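Gorkier hand gripper hire: your questions

What do I get?
One hand-held gripper, a case and a charger, plus the sheet I wrote for beginners. It weighs less than you'd think! I've hired them out 181 times now.

Can it cope with thin packets?
Yes — packets are what most of you ask me about, so I practise on sweets and snacks. Squeeze slowly and take the wrapper by its crinkly top.

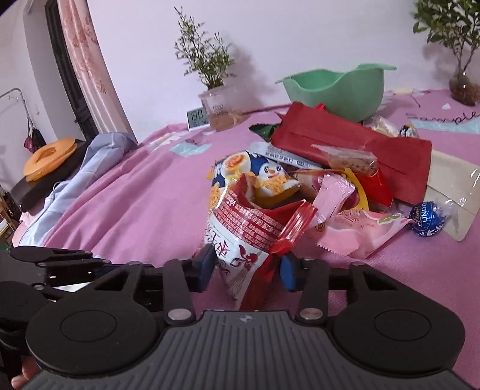

Blue fingertip pads closed on a snack wrapper.

Is it hard to learn?
Give it an evening. Start with a big messy pile on something soft (a bed is perfect) and don't tidy it first.

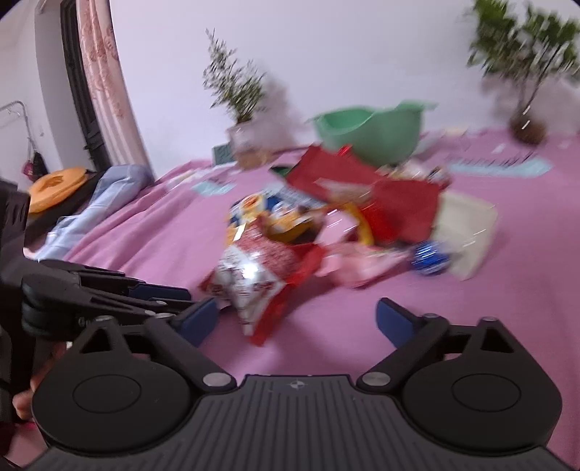 After that, try small round things, which are a pain, I'll admit. Twisted sweet wrappers are easier.

Can two of us work at once?
Of course, just book a pair. Agree who goes first or you'll bump elbows.

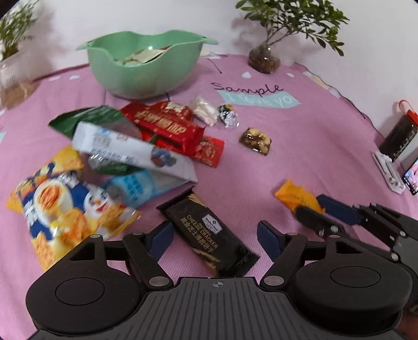
Killian Carré wrote in to say that he'd book the pair again, but would like a longer strap next time.

What does it cost?
£27 a day, and I don't charge for December bank holidays.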